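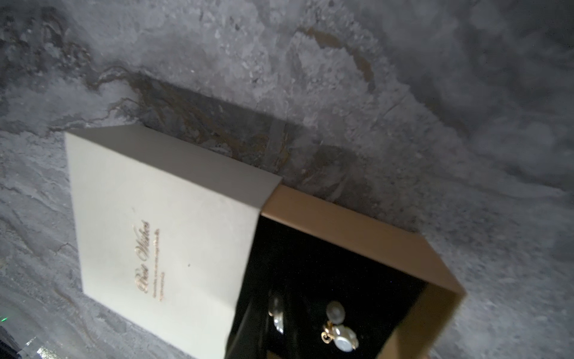 Gift packer for small jewelry, Cozma workroom

Cozma is a small shop for earrings, pendants and gift sets. We sell in the shop and by mail, and we are looking for one person to join the packing table. The work is part time, 28 hours per week, and the contract is for 12 months with possibility to extend.

What you will do

You take the order slip, find the piece in the drawer and check it under the lamp. With pearl earrings you compare the two pearls for color and size before they go in the box. Then you place them on the velvet, wipe the box with a dry cloth and close the lid. Dust is easy to see on black velvet, so please be patient with it. Boxes with a greeting on the lid are kept apart from the plain ones, and the customer's choice is always written on the slip.

In October we packed 700 orders. Before holidays it is more, and in these weeks we may ask you for one extra afternoon, which is paid.

What we ask from you

Clean and calm hands, good near sight (glasses are no problem), and that you can read handwriting in English. Experience in a jewelry shop is welcome but we do not require it. Hand cream and nail polish are not allowed at the table.

What we offer

Training of 6 days together with Safta Moldovan, who leads the packing. Paid lunch break. A discount on all pieces in the shop, except repairs.

How to apply

Please write a short letter about yourself and bring it to the shop, or leave it at the counter in an envelope for Cornel Văduva. A photo is not necessary. We accept letters until Sat 28 December. Everyone who writes will receive an answer, also if it is a negative one.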